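4 Data Collection

4.1 Setup

All demonstrations for the sorting tasks were collected with hand-held grippers, one in each hand of a seated or standing operator. No robot arm was used during collection. The operator works over a flat white board on a cart, and the objects for each task are placed on the board before the episode begins. We refer to this station as Griment throughout the paper, to separate it from the kitchen station (Fonance) described in Section 4.4.

Each gripper records jaw width and pose at every time step, and a head-mounted view is stored alongside both streams. The three streams are aligned in software after the session. An episode is dropped if any stream has a gap longer than three frames, or if the pose estimate of either gripper is lost while its jaws are closed. Loss of pose with the jaws open and the gripper away from the board is tolerated and filled by interpolation.

4.2 Small-part sorting

The sorting task uses a compartment organizer with a hinged lid and a handful of small colored plastic pieces. The organizer is placed near the back of the board with the lid open, and the pieces are laid in a small pile between the operator and the organizer. The operator picks up one piece at a time and places it in a cell according to color. Either gripper may be used for any piece, and the operator is not told which hand to prefer. An episode starts with both grippers raised beside the organizer and ends when they return to that pose.
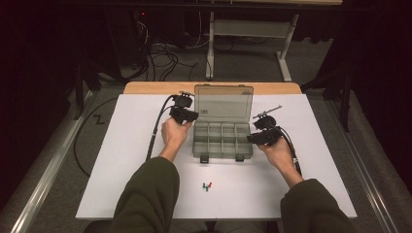
Holding the start pose fixed made segmentation much simpler. In an early pilot, operators began from wherever their hands happened to be, and the annotators disagreed on where an episode started in a large share of the recordings. With the fixed pose, the start is found automatically from gripper speed and then checked by eye. Renu Kandpal carried out this check for the full set and corrected the boundary in 243 episodes, most of them cases where the operator paused over the pile before the first grasp.

We collected 3,000 sorting episodes in total. Of these, 305 were removed by the stream and pose rules above. Failed grasps were kept as long as the operator recovered and finished the task. A policy trained only on clean episodes tended to close its jaws on empty space and continue to the cell as if it held a piece, so the recoveries appear to carry useful signal. We return to this point in Section 6.2.

The layout was varied between episodes in two ways. The pile was moved by hand within the reachable area in front of the organizer, and the assignment of colors to cells was changed at the start of each block. The lid was left open in every episode. Opening and closing it requires the operator to work the latches at the front edge, and this was recorded as a separate task, Chávez, with its own start pose.

4.3 Operator instructions

Operators received a one-page sheet and a short practice block that was not recorded. The sheet asked them to move at a steady pace, to keep both grippers in view of the head camera where possible, and to avoid pushing pieces along the board with closed jaws. Pushing was still common with the smallest pieces. We labeled these segments with the Gevo annotation tool but did not remove them, and the label is available to the policy only in the ablation of Section 6.3.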